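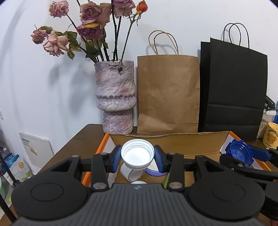
# Rundurside Caps and Lids

Print this page | E-mail this page

A record of one household's loose bottle caps, jar lids and small plastic tops, kept in a cardboard box and written down in a plain text file. Version 3, Dec 4, 2023.

## Why

Every kitchen has the drawer. Ours stopped closing in February, so the contents moved to a box, and once they were in a box it seemed a shame not to write them down. The collection stands at 400 entries. Of these, 44 have been reunited with the thing they close. The other 356 are waiting.

## What's in it

Mostly white plastic screw caps. If you were hoping for color, there are a few blues, and they get fought over. The rest is cups, rings, lids and things I have entered as "top, other," a category that grew faster than I'd like.

Metal crown caps are out. So are corks, which belong to a different kind of person.

## Fields

`id` - a number. Gaps are caps that went back into service.

`color` - one word. Off-white is white. I tried "cream," "ivory" and "old" in version 1 and could never agree with myself the next day.

`kind` - cap, lid, cup, ring, other.

`thread` - yes, no, stripped.

`width` - in millimeters, across the outside, ridges included. Measured with a school ruler up to entry 90 and with calipers after that. Do not compare the two halves too closely.

`fits` - the container, if known. Usually blank.

`notes` - smells, chew marks, grudges.

## Sorting

The box lives on the table next to the dried roses. The roses were supposed to be temporary too.

Take a cap out, turn it open side up, check the thread, then measure. Small cups get put inside bigger ones to save room and must be pulled apart before counting. Version 2 was short by eleven for exactly this reason.

## Known problems

- Lids from Ruawai jam jars and Tarkumier pickle jars look the same and will not swap. I have the stains to prove it.
- Some "rings" may be the tamper bands off caps that are listed separately. I'm not going back to check.
- Anything marked `fits: shampoo??` is a guess.

## Use

Take it, copy it, sort it by width on a rainy evening. If you use the list to find a lid for something, send a note through the Clistance page and I'll update `fits`. Requests for actual caps will be considered, except the blue ones.

3 comments | 44 shares

E-mail this page | Print this page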